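Pricing the Vacant House
How one furniture rental firm rewrote its contracts for home stagers

14 January 2022

Until last September, a stager who rented furniture from Soltum signed a contract with a fixed term of three months. The term had been set when the firm's main customers were corporate tenants, and it suited them. It suited stagers poorly. A vacant house in a fast market might be under contract in 11 days, and the stager still owed the balance of the term. The cost was either passed on to the seller, who objected, or absorbed by the stager, who had usually quoted a flat fee.

The new contract replaces the term with a minimum and a daily rate. The minimum is 22 days. After that, each piece is billed by the day until the stager requests pickup in writing. The clock stops on the date of the request, and the truck's arrival date has no effect on the bill. Under the old terms it stopped when the truck left the property, and a backlog at the warehouse could add a week.

Stagers in the area served by the Jullum warehouse were moved to the new terms first. Those supplied from Hedegaard followed once the inventory system there had been updated to track single pieces. Before the update, Hedegaard stocked by room set. A living room was one line item, and a stager who wanted the sofa without the armchairs paid for the armchairs.

Billing by the piece changes how a proposal is built. The old method was to count rooms and multiply. The new one requires a furniture list before the quote goes out, which means a site visit with measurements, or at least a floor plan that can be trusted. Listing plans are often drawn for marketing and leave out radiators, floor vents and the swing of doors. A queen bed that fits the plan may block a closet.

The labor side of the quote has not become simpler. Soltum charges delivery as a flat fee per truck and carrying as a separate item above the first floor. Houses with a turn in the staircase are charged at the upper rate. The stager should walk the stairs with a tape measure and record the narrowest width, the ceiling height at the landing and the depth of the landing itself. A sofa with removable legs loses several inches of height, enough in many older houses to avoid a second trip.

In one proposal for a three-bedroom house supplied from Jullum, the full rental for the minimum period, with delivery and pickup, came to $3274. The same list under the old contract would have cost more, but the difference narrows with time on the market. A house that sits through a price reduction can end up costing more under the daily rate. Stagers who work mainly with high-priced or unusual properties have noticed this, and several have asked for the fixed term to be kept as an option. The firm has agreed to it for orders above a set value.
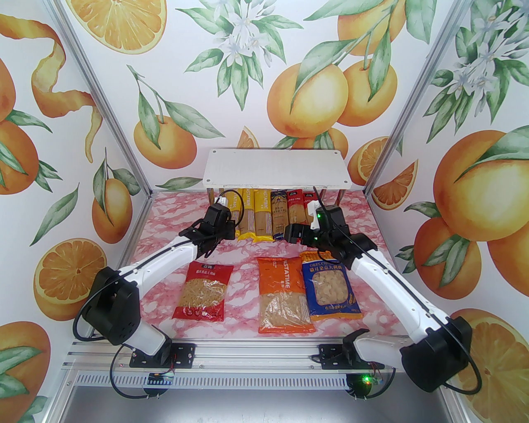
Damage terms deserve a close reading. The contract divides damage into wear, repairable damage and loss. Wear is covered by the rental. Repairable damage is billed at the cost of the repair, up to half of the replacement value. Loss is billed at replacement value less depreciation, and the depreciation table is in an appendix that is sent only on request. It should be requested. Rugs and lamps depreciate quickly in the table, while case goods hardly depreciate at all.

The stager, as signer, is liable for all of it, including damage caused by buyers, agents and inspectors during showings. A staging agreement that is silent on the point leaves the stager with the bill. The usual remedy is a clause that passes the liability to the seller from the date of installation, together with a dated set of photographs of every piece in place. The seller's homeowner policy may not cover rented contents in an unoccupied house. Many policies limit coverage after a stated period of vacancy, and the seller should get the insurer's answer in writing before delivery is booked.

Lultum, a smaller supplier that deals mainly in art and accessories, still rents by the month with a minimum of 2 months.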